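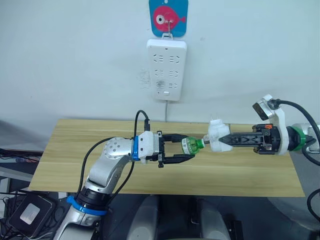 Según Bednárik, la norma interna debería prohibir que las dos pinzas tengan agarrada la misma pieza sin una transición declarada en el programa. Propone que el estado «doble agarre» figure con nombre propio, con tiempo máximo y con salida definida. De acuerdo en lo segundo. En lo primero, la prohibición ya existe en la hoja de Warnska, pero está redactada como recomendación y así se viene leyendo.

2023-12-27. Cuaderno de célula, puesto bimanual.

Revisión de las reglas de manipulación a dos brazos. Objeto de trabajo: botella pequeña de plástico verde, brazo izquierdo, y pieza blanca de plástico en el cuello, brazo derecho.

Reglas que quedan vigentes desde hoy:

1. Un solo brazo manda durante el doble agarre. El otro pasa a modo conforme antes de cerrar los dedos, nunca después.

2. Tiempo máximo en doble agarre: 7 segundos. Vencido el plazo, abre el brazo que no manda y se registra el evento.

3. Separación mínima entre puntas de dedos en aproximación libre: 2 cm. Por debajo de esa distancia, velocidad reducida en ambos brazos – también en el que está parado, por si recibe una orden tardía.

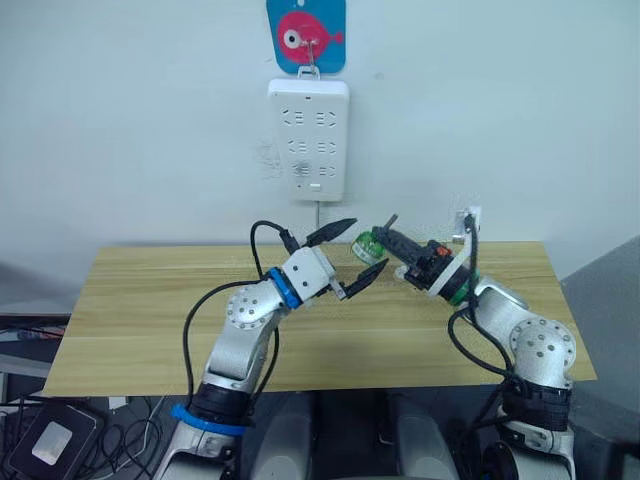 4. Mesa despejada antes de habilitar. Ni herramienta ni tornillería dentro del volumen compartido.

5. Cables de muñeca: comprobar el bucle con la articulación en los dos extremos del recorrido. El criterio de Billberg (holgura «suficiente») no es verificable y se retira de la hoja.

6. Cualquier cambio de dedos obliga a repetir la calibración de la herramienta y a anotar la nueva longitud en este cuaderno.

Pendiente: la hoja Amari pide inspección de dedos cada 3.000 ciclos. El contador actual suma cierres de pinza y no ciclos completos, de modo que las dos cifras no son comparables. Hay que decidir cuál se usa. Mientras tanto, inspección al inicio de turno.

Pendiente también: la regla 2 no dice qué ocurre si el brazo que manda pierde comunicación. Propuesta – parada de ambos con los dedos cerrados y apertura manual. Falta probarla con la botella llena.

La redacción de junio queda anulada. Retirar la copia pegada en el armario.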